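3.2 Sorting and Clearing of Mixed Table Waste

The second part of the study concerned the clearing of mixed table waste, meaning the small, dry and partly dry items that remain on a work surface after a meal has been served and the dishes have been removed. Earlier work on waste handling in shared dining rooms has dealt mainly with liquids and with plate scrapings. Items that are swept from a surface have received less attention, although they make up a steady share of what reaches the general waste bag. The present section sets out how such items were grouped, how the surface was prepared, and how the hand tools were chosen.

Three dining rooms took part: Borkero, Emlow and Osman. All three serve a midday meal and clear their tables by hand. Over the study period, 870 clearing events were logged. An event was defined as the complete clearing of one table, from the first stroke of the brush to the closing of the bag. Events in which a liquid spill covered more than a quarter of the surface were logged separately and are discussed in Section 3.4.

Items were assigned to one of two groups. The first group, food remains, included bread rolls, broken pieces of bread, crusts and pastry. The second group, non-food remains, included pieces of sponge, paper napkins and packaging. Sponge was given its own code within the second group after the pilot round in April, when staff at Emlow reported that torn sponge was often swept up together with bread. The two materials are close in size and weight, and small yellow pieces are easily taken for food when a table is cleared at speed. Where a mixed load had already been placed in a bag, it was coded as mixed and no attempt was made to separate it afterward.

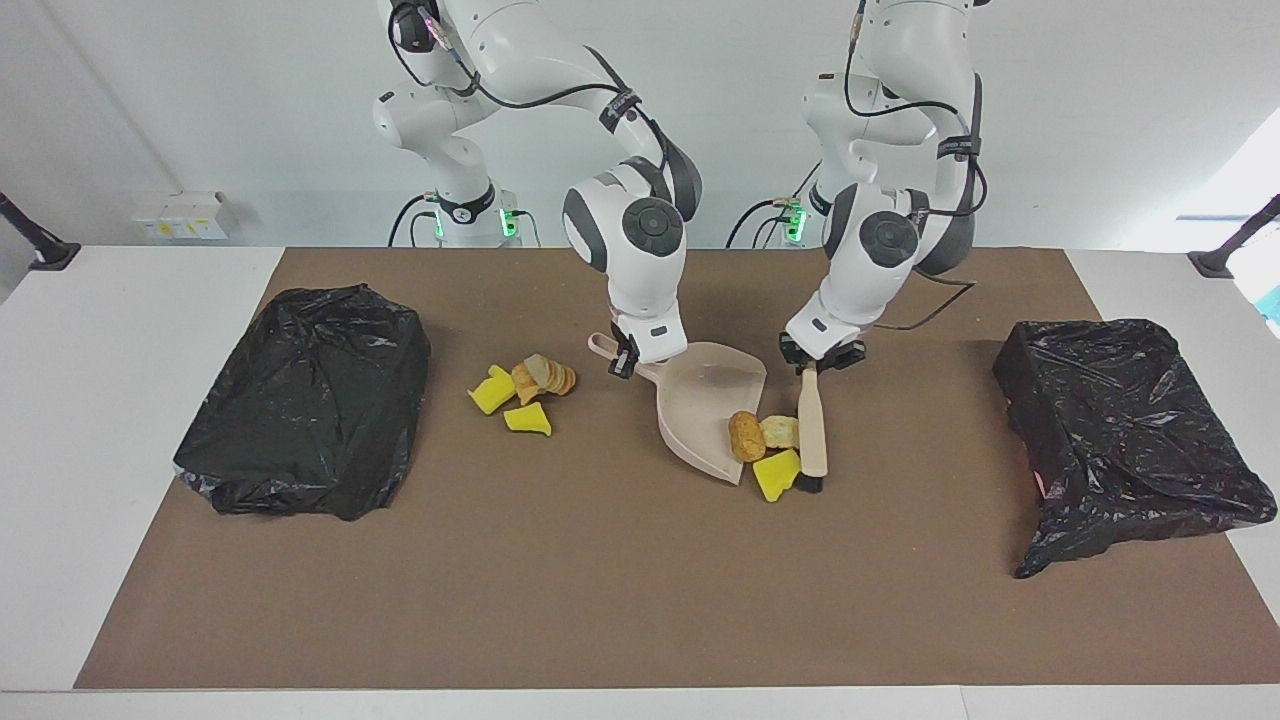 The choice of tools was kept deliberately simple. A hand brush and a plastic dustpan were used throughout, as these were already in daily use at all three sites and required no training. Brushes with a long handle were preferred to the short type. A long handle allows the bristles to be set down close to the lip of the pan while the grip remains well above the waste, and it leaves a clear view of the items being moved. The pan was held with its lip flat against the surface and its handle raised. When the lip was lifted even slightly, crumbs passed beneath it and a second pass was needed.

Whole rolls presented a particular difficulty. A rounded roll tends to climb onto the lip of the pan and rest there, where it blocks the smaller pieces behind it. Two methods were compared. In the first, all items were gathered at the mouth of the pan and moved in together with one long stroke. In the second, the largest item was brought in alone and the remainder followed. The second method took longer for each table but left fewer pieces on the surface, and it was adopted as the standard for the main round (Figure 1).

Figure 1. Bread and sponge gathered at the mouth of a dustpan, with the hand brush held upright beside it.

Surface covering was also considered. A plain brown mat was selected for the comparison of methods because it could be lifted and shaken out between tables. Its color had one drawback — dark crusts and toasted crumbs were harder to see against it than pale bread or yellow sponge. Staff were therefore asked to inspect the mat from a low angle before an event was marked as complete. The same mat type was used at every site.

Black plastic garbage bags, supplied by Stoltora, were used for both groups. One bag was assigned to food remains and one to non-food remains, and both were kept within reach of the person clearing. Bags placed on the floor were tried during the pilot round and abandoned, since material was lost between the table edge and the opening. Each bag was weighed at the end of the meal period and the weight entered on the site record.

Of the logged events, 58 were excluded from the analysis. In 9 of these the bag had been closed before weighing could take place. The others were excluded for incomplete records, most often a missing group code — a problem found chiefly at Osman, where tables were cleared by more than one person at a time. The site record was revised on 14 August 2022 so that the code had to be entered before the weight, and the later entries contain no omissions of this kind.

Results by group are given in Section 4.1, together with the share of mixed loads at each site.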